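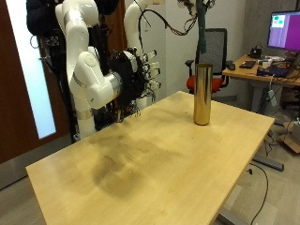 How many good examples do we need of each task before it's worth training on?
More than 40 per task to get a first run going, 60 if the object gets moved between tries. Below that the Vindine runs just copy one path and miss as soon as the start spot shifts.

(Came up twice before we got going so it goes at the top.)

MINUTES – Wolde data collection group
2/12/21
Notes typed during the meeting, fix anything wrong and tell the group.

1. Last minutes
Accepted. One change: "left hand tasks" under item 4 should read "right hand tasks".

2. Where we are
Target for this stage still 3000 usable examples across all tasks. Not there. Reaching tasks ahead, pick and place behind, handovers barely begun.
Long argument over what "usable" means. Curkilach counts any try with a full recording. We count only tries where the task got done and both streams line up. Agreed: use our count in reports, keep theirs in a second column so the two sites can be compared.
Failed tries – keep them. Not to be deleted off the station machine. Mark as fail, pick a reason from the list. Somebody has been typing own reasons ("meh", "weird one"), please stop, the list is there for the script to read.

3. Grasping, upright objects
Tall cylinder set is next in line. Points raised:
– approach from the side, fingers open, thumb clear before the wrist comes in
– operators are coming in too high and then dropping down at the last moment. The learner picks this up and does it every time, even when the object is short
– start pose should vary. At present nearly every try starts from the same arm position
– object spot should vary too. Use the printed list of spots, don't choose by eye, people always drift back to the middle
Shiny objects: depth readings are patchy on anything reflective. Two views. One, leave them out until the depth side is better. Two, put them in now, the thing will have to deal with them some day. Went with the second, but tag as reflective so they can be pulled out later. Tag goes in the object field and NOT in the notes.
Matte versions of same shapes to be recorded also, same spots, so there's something to compare.

4. Operators
Fatigue again. Tries late in a session are slower and have more stops in them. Looked at the plots, pretty plain. New rule: break after every 40 tries, no matter how well it's going. Swap operator at the break if there is a second person.
New operators do 5 practice tries that are not saved, then carry on. Was left to each person until now.
Request for the operator sheet in larger type. Fine.
Question whether one operator's style is taking over the set. Probably yes for pouring. Spread the pouring sessions across everyone before May.

5. Labels
Start and end of grasp are being marked differently by different people. Some mark start at first touch, some when fingers begin to close. Settled: start = fingers begin to close. End = object leaves the table and stays off it.
Old labels: will not be redone by hand. Script can shift most of them, remainder get flagged. If the flagged pile is small we go through it together, if it is big we come back to this next time.
Text instructions for each try – keep short and plain. "Pick up the can" is fine. Three or four wordings for each task, rotated by the tool. Don't write new ones on the fly. There was a spelling mistake in one of the pouring ones that has gone into the whole set, harmless probably but should be corrected at source.

6. Zendlow recorder
Still dropping the last second or so of some recordings when stop is pressed fast. Workaround: hold still after finishing, then stop. Zendlow say a fix is on the way, no date given.
Time stamps between arm and hand drift over a long session. Restart recorder at every break, which now fits with the break rule in item 4.
File names: new pattern is on the shared page. Old pattern still turning up. The checker will reject old names starting next week so please update your shortcuts before then.
Disk on station machine fills up faster than anybody thought. Copy over at end of day, check the copy, then clear. Check means open a few files, not look at the folder size.

7. Cables and hand wear
Finger calibration to be run at the start of each session and again if a grasp looks off. It takes hardly any time and gets skipped.
Check wrist cables have slack before first move. If a cable snags during a try, stop, mark as fail, reason "hardware". Do not finish the try and call it good.
Spare fingertips on order. Asked whether worn tips should be noted in the session log – yes, there is a box for it alredy.

8. Background and clutter
Should the workspace be kept the same for every session? Mixed feelings. Same is easier to debug. Different is closer to what we want in the end. For now: camera positions fixed and checked against the reference shot, everything else can be as it is on the day. No staging.
Lighting – record blinds open / closed in the log. We tried to work it out from the footage afterwards and it was a waste of an afternoon.
Table surface: Curkilach use a cloth, we don't. Leave as is, good to have both.

9. First training run
Vindine run on the reaching set finished. Works well on spots it has seen, poor near the table edges. Not a suprise given how few edge tries there are. Before next run: 60 more edge tries, any operator.
Held-out set must stay held out. Somebody copied it into the training folder by mistake last time and the scores looked great for a day. Folder is now read only.
Want a comparison with and without the failed tries. Cheap to do, goes in the queue after the edge tries.

10. Any other business
– Booking sheet: write your slot in even if it's short
– Wolde want a short demo in May. Reaching only, nothing fancy. Discussed adding a grasp, no decision
– Door to the corridor to stay shut during recording, the sound track is being used now
– Ask about a second station: parked until we know what Curkilach are buying

Actions
– Printed spots list, add edge positions: station team
– Reflective tag in object field: tool team
– Label shifting script, report size of flagged pile: tool team
– Operator sheet in big type, with break rule and practice tries added: station team
– Chase Zendlow on the stop bug and ask about drift at same time: whoever calls them first, then tell the rest
– Pouring rota: all operators, put names on the sheet
– Spelling in pouring instruction: tool team

Next meeting same time same room. Bring label questions with the try number, otherwise we can't find them.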